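Astby Game Club, minutes of the meeting held 12th February

Welcome and last month's minutes
The chair thanked everyone for coming out on such a cold night, and for the very generous amount of cake. The January minutes were agreed, with one small fix: the game we played last was Nomstead, and we're sorry for mixing it up with its sequel.

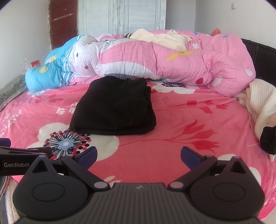 Clunent release
We had a long and happy talk about Clunent, the new strategy game from Seyoum. Most of us like the slower battles very much, though a few members still find the menus hard going (the map screen above all!). It was agreed to run a two-player league over 7 weeks, with late entries welcome up to the second week.

Club funds
We have $47 left after buying the spare controllers.
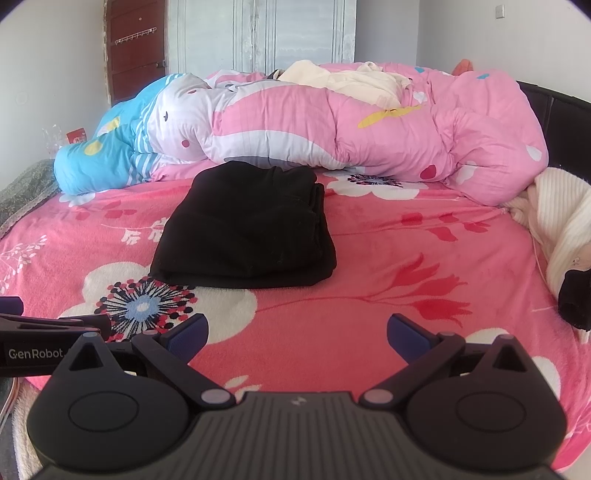 It was felt this should be kept for snacks and a new HDMI cable, as the old one has been cutting out during matches. A member kindly offered to shop around and bring prices next time.

High score board
The Nomstead target stays at 3,000 points, after a friendly but rather lengthy debate. Scores should be handed in before the next meeting.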